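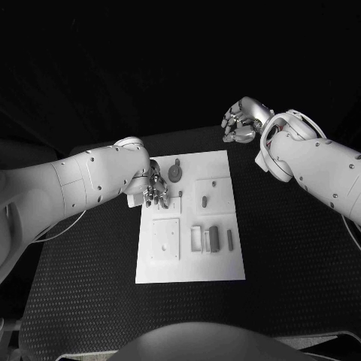

Small white and gray parts on a flat white board, with a robot arm on each side.

Why Does the 11 Bus Run Late? My Term Project on Barnley's Worst Route
20 September 2021

I picked this topic because I ride the 11 from Wimirside into Barnley nearly every morning and I have strong feelings about it. My first plan back in April was to compare every route in town, but that got out of hand fast, so I cut it down to one bus and one question: where does the time go?

I logged 98 trips in a notebook (and later in a spreadsheet, once my handwriting gave up on me). For each trip I wrote down when we left the first stop, when we passed the market, and when we got to the station. The worst ones came in up to 60 minutes late, all of them on days when the bridge was closed!
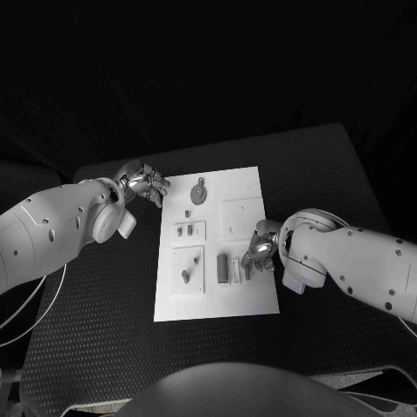
I figured traffic would be the big problem, and it was bad near the bridge, but the stop by the market ate more time than I expected. Everybody gets on there with bags and strollers, and they all use the front door. Paying in coins made it slower still – I started marking those trips with a little c.

My log has holes in it. I was sick for part of the spring, and I hardly ever rode after dark, so please don't use my numbers for the evening buses. If I did it over I'd ask a friend to ride the other direction at the same time. I'd also like to try the same thing on route 2, which uses the same bridge but skips the market completely.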